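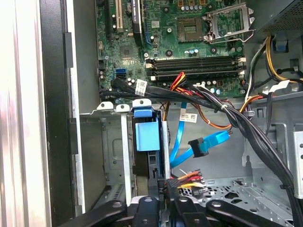 *Koltov*

Everyone should open up an old desktop tower at least once! I mean it. Take the side off and there's a whole little town in there: the green board, the four memory slots stacked up close, the socket with its tiny gold contacts (gorgeous, and please keep your fingers off them). I was 43 before I looked inside one, and I'd happily have those years back.

People say repair is dull. Rubbish! Following a bright blue SATA cable to see where it goes is as good as any crossword, and you can lose up to two hours that way without noticing.
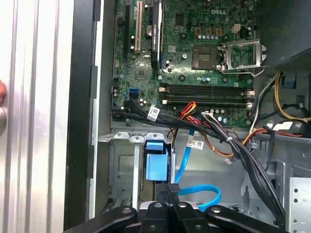

**Salminen Repair Club**

My favourite part is the plain old coin cell, sitting there like something out of a watch. Learn that one first, then the slots, then the socket and its lever. Leave the power supply shut, though.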